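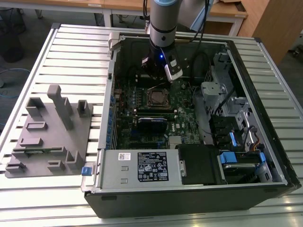

Temba disassembly cell: progress report to Nosari
Wednesday, July 25, 2018
From: Riet Segers
Cc: Shanthi Talukder, Inese Kuusk

Short on time, so this is rougher than the last one. Budget sheet comes separately from Inese.

Where we are

Behind. Memory removal was supposed to be signed off by now and it isn't. The arm pushed down too hard inside a desktop case, bent a memory slot and cracked the board under it. We stopped all unattended running the same afternoon and have not gone back to it. No one hurt, no one inside the line at the time. Arm is OK. One gripper finger scrapped.

You had two lines about this from Shanthi by email. The rest is below.

What happened

Routine memory pull on a tower lying on its side, panel off, same as always. Arm comes down from above, fingers open, closes on the module, rocks it, lifts. The program is meant to stop going down when the wrist feels contact. It felt contact late. By the time it stopped, the finger tips were well past where the top of the module should have been and had slid off to one side onto the plastic of the slot.

Helju was at the bench and hit the stop button. By then the controller had already tripped on its own force limit, log shows it clearly, but I'd still call that limit much too generous for this job. It was left at the factory number. That's on us. It should have been brought down when we moved from side panels and drive bays to work on the board itself, and it was on the list to be done, and it wasnt done.

Getting the arm out took longer than it should have. After a trip the arm holds position and the gripper holds whatever it was holding. Thoa had to release the brakes joint by joint with Helju taking the weight. Not a nice way to do it with someone's hands in a steel case with sharp edges. New procedure for that further down.

Cause

Took us most of a week. First guess was the vision height estimate, because it usually is. Wrong guess. Heights were good all day.

It was the cable. The gripper cables come up from the wrist and run alongside the arm. When the arm reaches toward the far side of a case and turns the wrist at the same time, the bundle goes tight and pulls up on the wrist. The force reading gets zeroed at the top of every descent. If the bundle happens to be tight at that moment, the pull gets zeroed in with everything else. Then the wrist straightens on the way down, cable goes slack, pull disappears, and the reading is off in exactly the direction that hides contact. So the arm thinks it's touching less than it is.

Thoa went back through the logs to see how often. 1,582 descents recorded since the cell was set up. 566 of them were zeroed with the wrist turned far enough for the cable to matter. Most of those got away with it, either the pull was small or the part had some give. So this has been there from the start and we didn't see it. Some of the failed pulls we put down to "module stuck" in the previous report were probably this. I'd ask you to treat the success rate in that report as unreliable until we've redone it.

Second thing, smaller. The fixture plate next to the case had shifted a bit against the bench. Did not cause the fault, but it confused the search for a day and a half because we kept finding an offset and thinking that was it. Plate is now pinned. Position gets checked at start of day.

What we changed

Force limit in the controller lowered. Separate lower limit for anything on the motherboard. Password on both, Shanthi has it, I don't, on purpose.

Zeroing moved. Now done with the wrist straight, directly over the case, after a short pause. Costs a few seconds each cycle. Fine.

Added a check on finger height. If the arm goes below where the part should be and hasn't felt contact, it stops and backs off, whatever the force reading says. This one should have existed from the first day in my opinion. Helju wrote it in an afternoon.

Cable rerouted with more slack at the wrist, clipped higher up. Temporary. Slack cable has its own problem, it can catch on a drive cage or a latch when the arm comes out of the case. Ikano are quoting for a proper guide. Quote expected this month, have chased once.

Written procedure for getting the arm out after a trip. Two people. Cut resistant gloves. Gripper opened from the pendant first, brakes second, never the other way around. Lifting goes straight up, no sideways. Pinned by the bench and everyone on the project has signed it.

Tests since

All attended, one person on the stop button doing nothing else. Reduced speed.

Began with a dead board and a block of foam, deliberately turning the wrist to the worst position we could find and yanking the cable by hand before zeroing. New height check caught every case where the force check didn't. Then scrap towers, real modules, slow. We set ourselves 400 clean descents before asking anyone for unattended running again. Not there yet, and the count went back to zero once, when the cable caught on its way out and moved the case. Nothing damaged but we agreed beforehand that anything like that resets it. Annoying. Right call though.

Pulls themselves are going OK. Latches at the ends of the memory slot are still a pain on some boards, the finger is a bit wide for it. Flararum are making us a narrower pair. Drive removal untouched by any of this, the blue carriers come out well and the program for them hasn't changed apart from the new limit.

Processor removal not started. I know it's in the plan for this period. I don't want the arm working near a socket until the memory step is clean. Would rather report late than report another cracked board.

What it means for the schedule

Memory removal sign-off slips about a month. Processor step slips by the same. Drives, panels, power supply on time. The final demo date can hold if the new fingers and the cable guide both arrive when promised, if one of them doesn't then it can't, and I'll tell you that week and not at the end.

Money: one finger, one set of brackets for the cable, Thoa's extra hours. The board was scrap already. All inside the contingency line, Inese has the detials in her sheet. The guide from Ikano may not be inside it, depends on the quote.

What we need from you

OK in writing to move the memory milestone.

A yes or no on having someone outside the project look over the risk assessment again before unattended running. We'd like to. It was written when the cell only did covers and drives and it reads like it. Shanthi has a name in mind, it would be one day's work plus travel.

Permission to reissue the previous report's results table once Thoa has been through the affected runs. Old table stays in the appendix with a note against it so the change can be seen.

Still open

Why the log didn't flag the odd zero values. They were sitting in there the whole time, plain as anything once plotted. Helju is adding an alarm on them.

Whether the wrist sensor itself took any harm. Reads fine against the test weight, but it goes back to the supplier for a check when the new fingers are fitted, so the arm is down once and not twice.

Whether people should be at the bench at all during descents, even attended. Stop button is within arm's reach of the case at the moment. Moving it back to the end of the bench next week, cable for it is ordered.

Call me if any of this is unclear, I'm at the bench most mornings so try after lunch.

Riet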